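Workshop notebook, shared bench, Tisness
28 Sep 2026
Entry by C. Seixas; copy to M. Mets

The purpose of this session was to repeat the March grip trials with the revised finger pads and the new wrist bracket fitted. The controller was restarted before work began, and both arms were homed without fault. Closing force was left at the March setting. The Dinon supply held steady throughout, and the log was written every 500 ms. 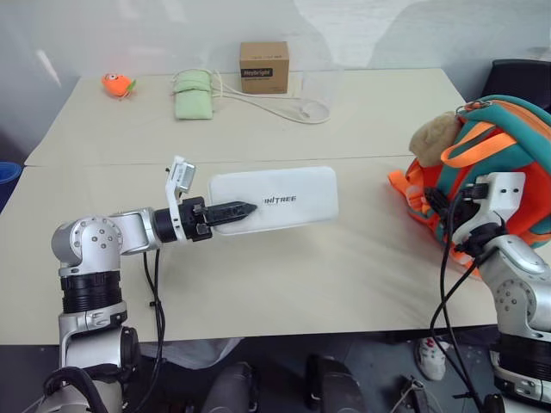 Pad wear remains the principal concern. The current pair has now completed 105 closures, and the left pad shows slight rounding at the leading corner. The test objects should stay mixed in stiffness – the white UNITREE box and the backpack place very different demands on the jaws, and a pad that suits one may not suit the other. Results for hard and soft objects are to be entered in separate columns from now on. The combined figure used in March is withdrawn.

Cable routing was reviewed with Merike Mets. It was agreed that the loops be shortened and tied before any faster motion is attempted.

Outstanding:
Order 2 spare pad sets from Liepiņa.
Recheck bracket screws on both arms after the next session.
M. Mets to confirm whether the Komon torque driver has been returned to the shared cabinet.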